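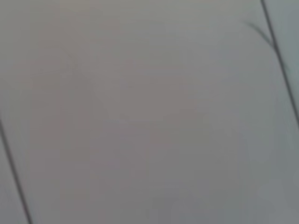 Superfície cinzenta clara, vista de muito perto.

Extrato de ashwagandha Prakside: análise depois de dois meses
Por Nkechi Babalola

Comecei a tomar as cápsulas da Prakside em janeiro, uma ao pequeno-almoço. Já tinha usado a raiz em pó, misturada em leite morno à noite, e deixei de o fazer por causa do sabor. Quem já provou sabe que é amargo e terroso, e o mel não resolve grande coisa.

A embalagem traz 60 cápsulas e custou-me 38 euros numa ervanária. Não é barato. A marca Vinov, que experimentei antes, fica por menos, mas o rótulo só diz "planta em pó" e não indica se é raiz, folha ou as duas coisas. O da Prakside especifica extrato de raiz e a percentagem de withanolidos, que são os compostos a que se costuma atribuir o efeito da planta. Para mim esse dado pesa mais do que o preço.

As cápsulas são de origem vegetal e de tamanho médio. Engolem-se bem com meio copo de água. Têm um cheiro forte quando se abre o frasco, normal nesta planta. Em jejum deram-me algum enjoo nos primeiros dias. Com comida, nunca.

Quanto ao efeito, notei que adormecia mais depressa a partir da terceira semana. Durante o dia não senti diferença na energia nem na concentração. O meu colega Adebayo Ogbonna tomou o mesmo produto durante um mês e não notou nada, por isso não posso garantir resultados a ninguém. Também mudei a hora do último café nessa altura e isso pode ter contado.

Pontos fracos: o folheto vem numa letra minúscula e a tradução portuguesa tem erros. A tampa do segundo frasco não fechava bem e tive de passar as cápsulas para um boião de vidro. Escrevi à marca e responderam ao fim de uma semana, com um pedido de desculpa e um vale de desconto que ainda não usei.

Não é indicado na gravidez, nem para quem toma medicação para a tiroide ou sedativos sem falar primeiro com o médico. O folheto refere isto, mas só no verso.

Voltaria a comprar, de preferência em promoção. Quem nunca tomou ashwagandha pode começar por uma embalagem pequena e ver como o estômago reage.

Classificação: 4 em 5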